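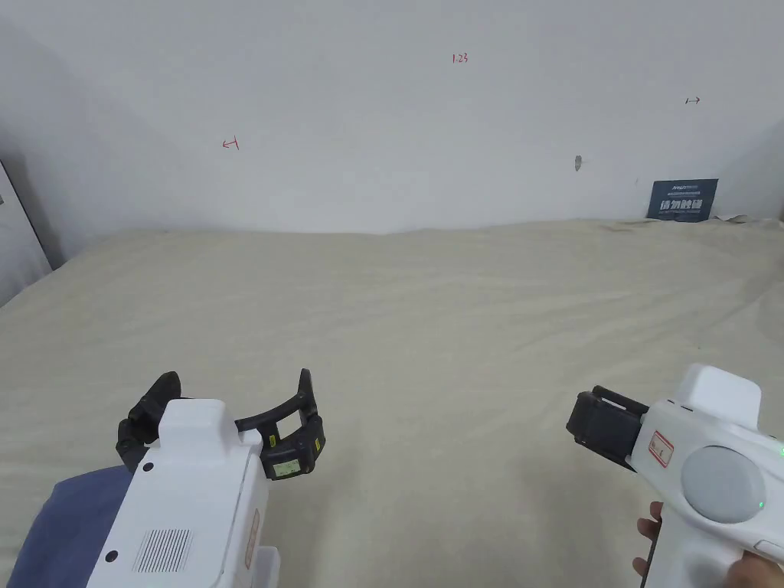 Our project was on how people dry and store bed linen in small apartments, and whether the way you dry it changes how it smells after a month in a closet. Started as a joke topic, then got kind of interesting. Most of what we handled was cotton, plain stuff, no prints. A big beige cloth like a sheet or a mattress cover keeps soft wrinkles running right across it even when it's spread out wide, and wrinkles matter for us, folds are where damp hides.

Background. Not a lot written for regular people. Laundry guides say "dry completely" and leave it there. How complete is complete? We used weight. Weigh the sheet bone dry, weigh it again when it feels dry to the hand, compare. Hand-dry is not dry. Our heaviest sheet was 625 grams bone dry and it still felt fine to all of us with nearly 12 grams of water in it.

Method. Two drying setups. Setup A, indoor rack, window shut. Setup B, line on the balcony at Warnton Hall, shade after lunch. Same detergent for everything (Zirkby powder, unscented, it was on sale). Folded each sheet the same way, put in cardboard boxes, taped, left in the hall closet. Smell test by classmates who didnt know which box was which. Scale borrowed from the food lab, thanks Lenuța Dumitrescu.

Results. Balcony sheets smelled like nothing much. Rack sheets smelled "closed", "basement", one person wrote "old library" which I would take as a compliment. The smell was strongest along the inside folds, weak on the outer layer. One rack sheet had been left on an extra night by accident and it came out as good as the balcony ones. So maybe it's time and not air. We can't seperate those with what we did.

Problems. Humidity readings from November are missing, Tjoa had the notebook and it went in the wash (yes). Closet also has a hot water pipe in the back, found out late, boxes near it probably dried more. Should of rotated them.

Next time: more sheets, a real humidity logger, try linen and polyester. Odetti wants to test folding vs rolling. Worth doing I think, rolls have fewer hard creases.

Raw weights are in the appendix, ask if the table doesn't open.

Filed under: Student Projects, Home & Textiles
1491 views | 2 comments
Contact the department office | © 2020 Warnton | Back to top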